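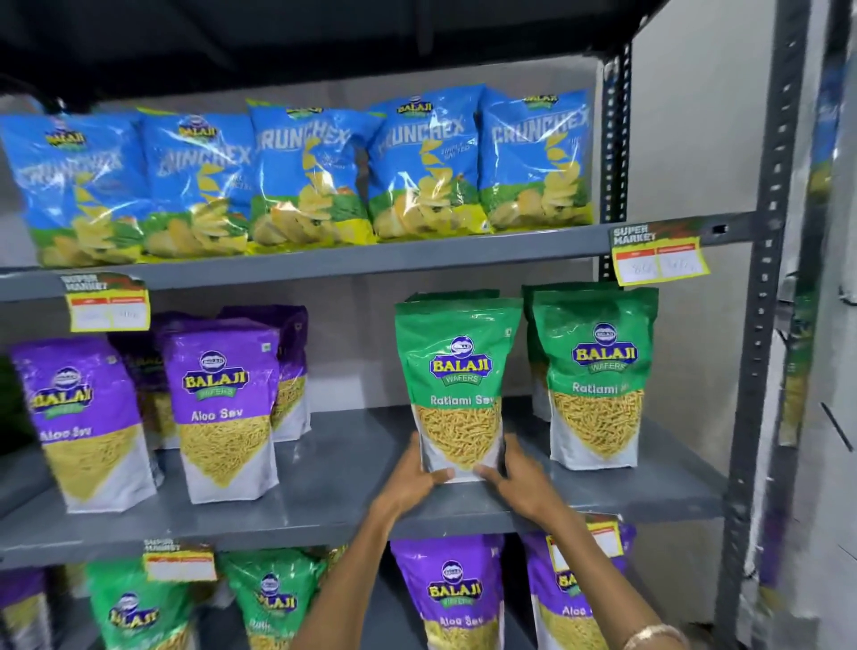
Can a machine restock a shop shelf yet?

Under supervision and at low speed, if the goods are boxes or tins. Soft packets are still mostly a job for people.

February
Posted by Haziq Santoso

I have been asked this often enough since the Ivbridge trial that I may as well write up what I know. The background, for new readers: Khairul Wibisono and I spent the winter evaluating a two-arm machine called Bundel, running a planner called Plololow, in the stockroom at Setiawan. The task was to take items from a tray and stand them upright on a shelf, label forward, in the correct group.

Rigid goods went well. Cartons of tea have flat faces, known dimensions and a centre of mass that stays put. Over 60 attempts with cartons we had no drops and one wrong orientation, which was a labelling error on our side.

Pouches went badly. We ran 60 attempts with those too and 31 ended with the packet standing and facing forward. The failures had different causes, so I will take them separately.

First, grip. A sealed snack packet is a small bag of gas with loose contents at the bottom. Squeeze the upper half and it deforms, the contents shift and the packet rotates in the grip. Hands taking it low on either side, as with the green Ratlami Sev packet at the top of the post, have something firmer to press against. We moved Bundel's grasp points down after the first run and the rotation got smaller. It did not go away.

Second, release. Most of our drops were not drops at all in the usual sense. The packet was placed correctly and then followed one of the fingers out as it opened. A person lets go unevenly and corrects with a fingertip. Bundel opened both sides at once until Khairul added a staggered release, which cost almost 2000 milliseconds per item.

Third, perception. Glossy film throws reflections from the ceiling lights, and the reflections move when the packet moves. Plololow would sometimes lose an edge, or merge a front packet with the one standing behind it. Two packets of the same purple, one mostly hidden, are easy for a shop assistant and hard for an edge detector.

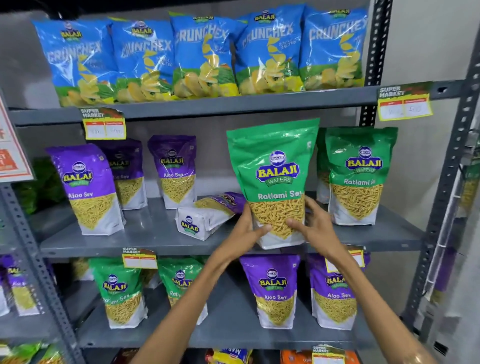 How long does a machine take to place one packet?

Ours took 30 seconds from tray to shelf, including the staggered release.

That figure excludes recovery. If a packet ends up lying on its side, like the white one next to the held green packet in the second photo, Bundel has to recognise that it has fallen, work out which end is the top, find a way in beside its neighbours and stand it up again. We never got this working reliably, and switched it off for the final run.

Price labels deserve a note. Tags clipped to the lip of a shelf stick out into the approach path, so we had to raise the entry height, and on a shelf with little headroom that leaves a narrow slot to work in. I would model the tags as solid obstacles from the start.

Next on the list is a softer finger pad with a wider contact patch. Khairul also wants to try pushing packets into line from the front without lifting them. I will post the grasp settings once I have cleaned up the units.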